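I got to the bakery at Zurstead a little before 4:30 in the morning, which felt heroic to me and very ordinary to the woman who let me in. She'd already been there an hour and a half. She handed me a coffee, pointed at a stool by the flour sacks and told me I could ask whatever I liked as long as I didn't lean on the proofing cabinet.

She bought the place five years ago, after a long stretch in an office job she describes as "emails about emails." She asked me to leave her name out of this ("everybody in town knows who I am anyway, and everybody else can just come buy bread"), so I will.

What I wanted to talk about was rye. If you've stopped in on a weekend you know the loaf I mean, the dark one with the crackly top that's usually gone by nine. She calls it the Grønli, after the farm where she first ate something like it on a vacation she nearly canceled.

"I had two slices with butter and I was kind of angry," she told me. "I'd been eating bread my whole life and I thought, why didn't anyone give me this before? I asked the lady at the farm for the recipe and she said there wasn't one. She said you stir it until your arm hurts."

So that was the starting point! It took her 41 tries to get a loaf she would put on the shelf. She kept a notebook the whole time and she let me flip through it while she shaped rolls. Loaf 12 just says "brick." Loaf 19 says "brick, but tasty." Loaf 33 has a big star next to it and then, in different ink, "no."

I asked what went wrong with 33, because it seemed so close.

"It was perfect the day I baked it," she said. "Then I cut into it the next morning and it was gummy all the way through. Rye does that to you. You have to wait a full day before you even know what you made, and I am not a patient person. My sister would tell you that's putting it nicely."

The fix was a longer, cooler bake and a different flour. She tried a bunch of mills before she settled on Bedo, a small outfit two counties over that grinds to order and delivers when it feels like it. I laughed at that and she didn't. Back in October they were nine days late and she had to take the loaf off the board completely. People were not nice about it. One man asked if she'd considered planning ahead.

"I said, sir, I get up at two in the morning. My entire life is planning ahead."

We got onto the subject of sleep after that, mostly because I couldn't stop yawning. She goes to bed at seven, even in summer when it's still broad daylight and the neighbor kids are out on the trampoline. For a while she wore one of those Fitby wristbands to track her nights, but she gave it up. "It kept telling me I'd had a bad night. I know I had a bad night. I was there."
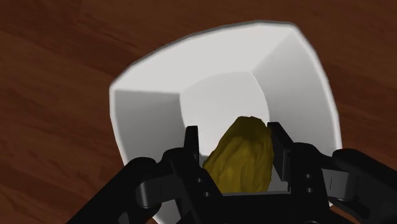 Money was the one topic where she slowed down and picked her words. The first year was rough, she said, and the second was only a little better. Last year she sold 1,426 of the rye loaves alone, and she still isn't sure the loaf pays for itself once you figure in the time. She won't drop it, though, and she won't raise the price again this year either.

"There's an older couple who split one every week," she said. "They cut it in half right there on the bench outside. I think about them every time I look at the price tag."

By six the windows were fogged up and there was a short line on the sidewalk. I asked her if she ever misses the office. She thought about it for longer than I expected, with her hands in the dough the whole time.

"I miss the chair," she said. "It was a really good chair."

Then the timer went off and she needed me to move my stool. I bought a Grønli on the way out — you really do have to wait the day before cutting it, and I really didn't.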